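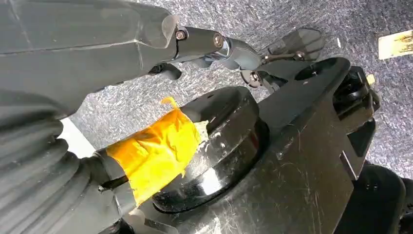
Linkage with two round pivot bolts, gray carpet behind.

Vulex: Limited Edition Box (Rodum)
Four discs, region free
Limited to 3000 numbered copies
Ships from June

If you ever caught Vulex on late-night TV, you probably remember the ferry. Even people who have forgotten the title remember the ferry! It leaves the harbor at Bastos in the dark with the car deck half full, and by the time it reaches the other side one of the cars has a different driver. We won't say more than that for the first-timers, but it is still one of the best openings of any thriller from 1986, and we have been hoping for a proper release since we started stocking discs.

The film follows a night clerk at a shipping office who finds the same cargo entered twice in the ledger, once under her own signature. She didn't write it. Her boss says she did. Over the course of one night she works her way back through the paperwork, the warehouses and finally the ferry crew, and everyone she talks to seems to have already been talked to by someone else. It's slow for the first half hour (stick with it) and then it hardly lets up until the credits.

A lot of you have only seen the old tape version, which was cropped at the sides and so dark that the warehouse chase was mostly footsteps. The new transfer was made by Pramlow from the original camera negative, and the difference is huge. You can read the ledger now. You can see who is standing at the back of the office in the second scene, and if you know how the story ends, that changes the whole scene. The grain has been left alone, the reds haven't been pushed, and the night exteriors look like night without being mud.

The sound is the original mono, cleaned up but not scrubbed flat. There's a newly made stereo track as well, if you prefer it. We tried both and went back to the mono, mainly for the ship's horn.

What's in the box

Disc 1: the theatrical cut, in the restored transfer, with a commentary by the restoration team.
Disc 2: the longer television cut, shown in two parts, with the subplot about the clerk's brother put back in. This one comes from a broadcast master, so expect a softer picture.
Disc 3: the extras. A feature-length documentary on the making of the film, 14 deleted and alternate scenes, two trailers, a gallery of lobby cards, and the short film the same crew made the summer before.
Disc 4: the complete score on CD, including the cues that were dropped from the final mix.

You also get a bound booklet with new essays and the shooting schedule, a fold-out poster with the first-run artwork on one side and Rodum's new design on the other, and a reproduction of the ledger page, which we love. The box itself is rigid card with a matte finish and the spine is plain enough to look good on a shelf.

About the deleted scenes

These were found in the same vault as the negative, in cans marked with the working title. Most are short, and a few have no sound and run with captions taken from the script. The one to look for is the alternate ending at the customs shed. It's darker than the ending that was used, and it answers the question about the second key. We like the released ending better, but we've been arguing over it in the shop all month and are nowhere near agreement.

Technical details

Format: Blu-ray (three discs) and CD (one disc)
Picture: 1.85:1 theatrical cut, 1.33:1 television cut
Audio: original mono, new stereo
Subtitles: English for the hard of hearing on both cuts and on the documentary
Region: free, plays on any Blu-ray player
Packaging: rigid box, two inner cases

Will there be a standard edition?

Yes. Rodum plans a single-disc version with the theatrical cut and the trailers, later on. The television cut, the score and the printed extras will stay with this box.

Can I pick my number?

Sorry, no. Boxes go out in the order they come off the pallet. We do get asked for 1986 a lot, for fairly clear reasons, and we can't hold it for anyone.

Is it suitable for younger viewers?

There's very little blood, but it is tense the whole way through and there is one drowning. We'd say older teens and up.

Ordering

One copy per customer until the end of the first month, then we'll lift the limit if there are any left. You won't be charged until your box is packed. If you order it together with something already in stock, we'll hold the whole order and send it as one parcel unless you leave a note at checkout asking us to split it. Corners do get knocked in the mail, so we pack these in double-walled cartons, and if yours arrives with a crushed edge, send us a picture of the damage and we'll sort out a replacement slipcase while Rodum's spares last.

You might also like: The Pramlow Restorations catalog, Harbor Noir double bill, blank Blu-ray cases (pack of 4)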